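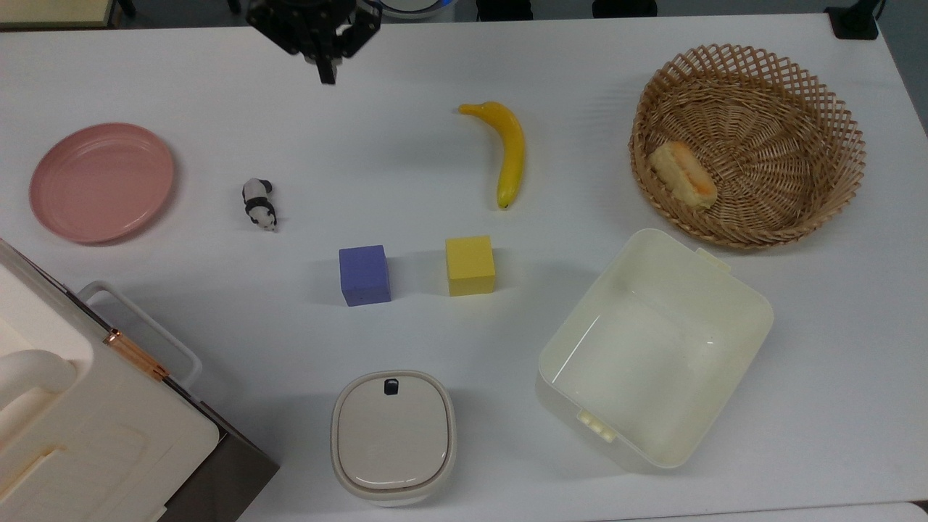

Pink plate and panda on the white top.

White melamine tops: yellowing, stains, and whether to refinish
Posted in March by tarn_edge

I have two white table tops of unknown make, bought second-hand. One has a dull patch about the size of a dinner plate and a general yellow cast along one long side. The cast does not shift with washing-up liquid. I have tried a 5% citric acid solution on a test area and saw no change. Before I spend money, is this surface contamination or has the resin itself gone?

Reply by kelpmark

Yellowing along one side only suggests light. Was that side near a window? Put a strip of opaque tape on it for a month and compare. If the covered part stays the same and the rest gets darker, you have your answer, and cleaning will do nothing for it.

The dull patch is a separate fault. Dull usually means abraded. Hold a torch almost flat to the surface and look for fine circular scratches.

Reply by tarn_edge

Circular scratches, yes. Someone has been at it with a scouring pad. No idea about the window, it was in a storage unit when I bought it.

Reply by ostler307

You can bring some of the gloss back with a plastic polish. I used the Prernex fine paste on a kitchen worktop, two passes by hand, soft cloth. It won't be factory finish but the patch stops catching the light. Don't use a machine polisher. Heat builds up quickly and the top layer is thin.

Reply by kelpmark

I disagree with polishing melamine at all. The wear layer is a fraction of a millimetre. Each pass takes off a bit more, and once you are into the printed paper it will take up tea, ink and anything else. On a plain white top you don't notice you have gone through until the first stain.

Reply by ostler307

Two passes by hand with a fine paste removes next to nothing. Mine has been in daily use for five years with no staining. A coarse compound would be a different matter.

Reply by kelpmark

Five years on one worktop is one result. I have replaced several that went the other way.
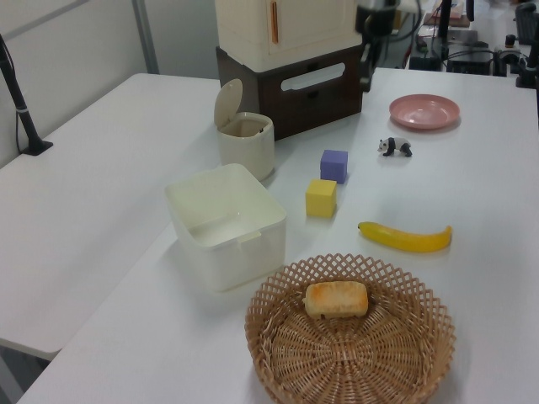

Bread in the basket, banana beside it, two white tops.

Reply by dunlin_b

Has anyone considered painting? I did a pair of tops with Soltani two-part satin. Degrease, key with 320 grit, prime, two coats. Left them to cure for a fortnight before putting anything on them. Cost me 50 quid for both, including rollers. The finish is harder than I expected but it does chip at the edges if you knock a chair into it.

Reply by tarn_edge

Which primer? The tin I have in the shed says not for melamine.

Reply by dunlin_b

Nesedik adhesion primer, the grey one. Check the tin for the recoat time. I went over it too early the first time and it wrinkled, so I had to strip it back and start again.

Reply by ostler307

If you are going as far as two-part paint, price up new blanks first. Zumitz do plain white cut to size with the edging on. Mine came square and the right length, which is more than I can say for the last place.

Reply by kelpmark

Agreed on the blanks, for once. Check your existing screw holes line up before ordering, and drill from underneath with a depth stop.

Reply by tarn_edge

Thanks all. I will tape a strip on the yellow side and leave it for the month. Polish on the underside first as a test, then decide. If it goes badly I'll get a blank for that one and leave the other as it is.

Reply by dunlin_b

The underside is often a cheaper backing sheet, so it may not behave the same. Try a corner of the top where something will stand on it.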